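Section 4: Setting up your fruit basket

If you've followed me this far, your Farnora shelf is on the wall and your counter is clear, so now we get to the part I like best, the basket! I'm Zofia Pietrzak and I wrote this guide for the whole Vendalley kitchen set, but the basket is the piece I use every single day, and I have opinions about it.

You won't need any tools for this section. Have a soft cloth, a bowl of lukewarm water and your fruit ready.

Before you start

1. Take the basket out of its bag and give it a good shake over the sink. Little bits of packing fluff like to hide in the weave.

2. Wipe it inside and out with a damp cloth, then turn it upside down on a towel and leave it there until it's dry all the way through. I usually do mine at night and forget about it till breakfast.

3. Run your hand along the rim. If you find a loose end of a strand, tuck it back under its neighbor with your fingernail. Don't cut it - a trimmed end can work its way out and then you'll have two.

CAUTION: No dishwasher, please. Also keep the basket off the stove top, even when the stove is off (I know, I know, it's such a handy spot).

Placing the basket

4. Pick a flat surface out of direct sun, with the long side of the basket facing you. Leave some room beside it so you can put fruit down and look it over before it goes in.

5. Check each piece on its own. With bananas I look at the stem end first, then along the ridges. A few brown specks or a thin dark streak are fine, that's just a banana getting sweeter. If the skin is split or you feel a big soft patch, eat that one today or peel it and freeze it.

Start with an empty basket and one banana, and get the spot right before you bring out the rest.

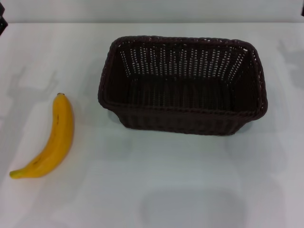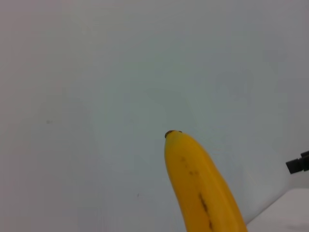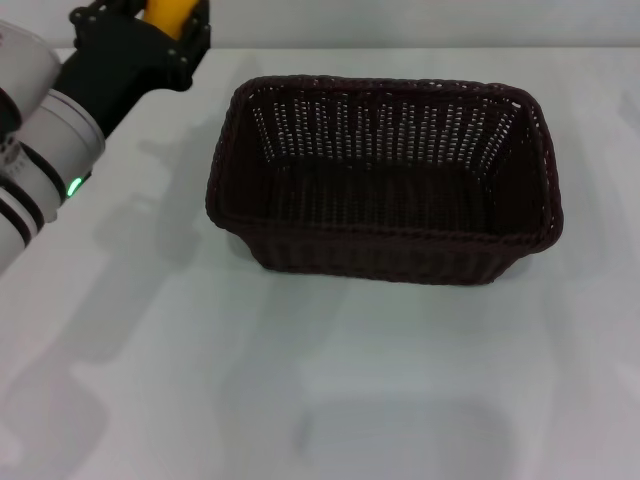
6. Lay bananas in last, on top of everything else. Apples and oranges go on the bottom where they can take the weight. If you only keep bananas, a single layer is plenty, and I like to set them down curved side up so they rest on their ends and don't get a flat brown patch underneath.

7. Leave a bit of air between pieces. The open weave helps, but it can't do much for you if you pack the fruit in up to the rim and then put a melon on top (my sister's method).

NOTE: Bananas hurry other fruit along. If you want your pears to ripen by the weekend, put them right next to the bananas. If you don't, use a second basket. The spare is order number 2139 and it's the same size as the one in your set.

Looking after it

8. Once a week, take everything out and tip the crumbs and stem bits into the trash. A dry pastry brush gets into the corners nicely.

9. If something has leaked, rinse the basket under the tap right away and dry it as in step 2. For a sticky spot I use one drop of dish soap on an old toothbrush, going along the strands and never across them.

10. Lift the basket from underneath with both hands when it's full. The rim is there to look pretty and hold the shape, and I wouldn't carry a week's worth of oranges by it.

NOTE: If you also bought the Tamura liner, put it in before step 6 with the seam facing down. It goes in the wash at low heat and comes out a little wrinkly, but it flattens again under the fruit.

Next up is Section 5, hanging the towel rail. You'll want the small bag of screws marked 42 and somebody to hold the other end.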